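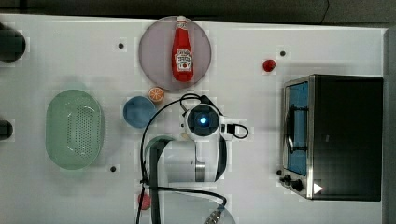
## Working rules for the tabletop arm: April update

Hi Jintana,

You asked for a shorter one this time, so I'm sticking to the rules work and leaving the budget sheet to Daithí, who'll send it separately.

The big news is that the draft rules are finished and in use at our Clalstead bench. They fit on 2 pages, which took more arguing than I'd like to admit! My first version was a lot longer, and Najwa sent it back with whole paragraphs crossed out. She was right – people standing next to an arm want to find the line they need and get on with it.

### What's in the draft

- **Before power-on.** One named operator per session, written on the sheet. Everyone else stays behind the floor line until the operator calls it clear.
- **Cables.** Check every loop through the full reach of the arm at slow speed. If a cable drags over an object or catches on the table, stop and re-route it.
- **Objects.** Ketchup bottle, plate, colander, bowl, toaster oven: whatever is on the table goes on the setup list first. No last-minute extras from somebody's lunch.
- **Appliances.** The toaster oven stays unplugged for all arm work. We'll write a separate rule if we ever need heat.
- **Hands.** No reaching in to nudge something while the arm is enabled, even when it's sitting still. Pause, confirm out loud, then reach.
- **Stopping.** Anyone in the room can hit the stop, and they don't have to explain themselves until afterward.

The hands rule is the one we keep coming back to. I broke it myself in the first week (a round thing had rolled, I went to grab it, Chaiwat yelled). It's in the log with my name on it.

### How it's going

We've run 60 sessions under the draft so far, and 8 of them ended in a stop call. Most of those were cables. I was a bit worried people would get shy about stopping, so I'm pretty happy to see the calls coming in, including the ones where we looked and found nothing wrong.

The setup list is the weak spot. People fill it in properly in the morning and then swap things after lunch without touching it. Nantana has suggested a fresh sheet for every layout change, and we're trying that now. It's more paper, but the old sheets were getting so scribbled over I couldn't read them.

### Still open

The Rungrueang site wants to use the same rules, and their bench is laid out differently, so the floor line needs rewording. Najwa has a draft of that – I owe her comments.

I'd also like your okay on two things: a second stop button on the far side of the table, and a half day of training for new operators before they run a session alone. Daithí has the costs for both.

Talk soon, and come by and see it running if you're in town!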